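Office firm says its app will end the pointless meeting

Print this article | E-mail to a friend

July 24, 2026

Nundis, the office software firm, claims its new meeting planner saves the average worker 127 minutes a week. The figure will please anyone who has sat through a Monday catch-up. It deserves a second look all the same.

The number comes from a survey of 2,257 people, every one of them already a paying customer. They were asked to guess how much time they had saved. No diaries were kept and no one held a stopwatch. The firm has not said how many people were sent the survey and ignored it.

Nundis also points to a trial at Cadwaladr, the insurance broker, where weekly team meetings fell from eight to two. What it does not mention in its press notice is that the trial ran in December, when half the country is on leave and the other half is waiting to be.

The planner works by asking staff to type out an agenda, rank each item and wait for a score. Meetings that score badly are turned into a shared note.

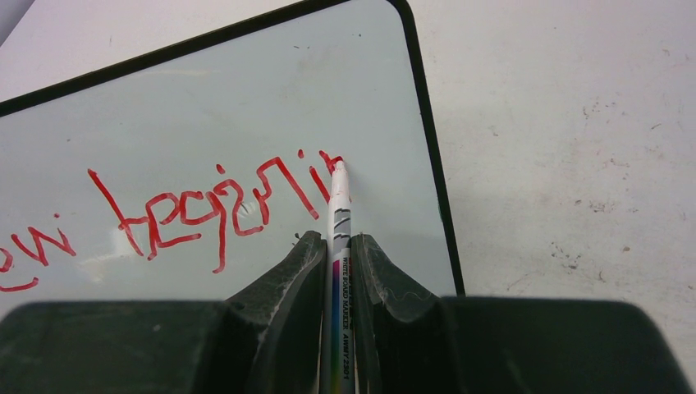 Plenty of offices manage much the same with a marker pen and a manager willing to say no, and neither of those needs a monthly fee for each member of staff.

A rival product from Horkusine made similar promises and was quietly dropped. Nundis says its own planner is different – it has yet to explain how. A fuller report is due in December.

Contact us | Copyright 2026 Brultusov Business News | Back to top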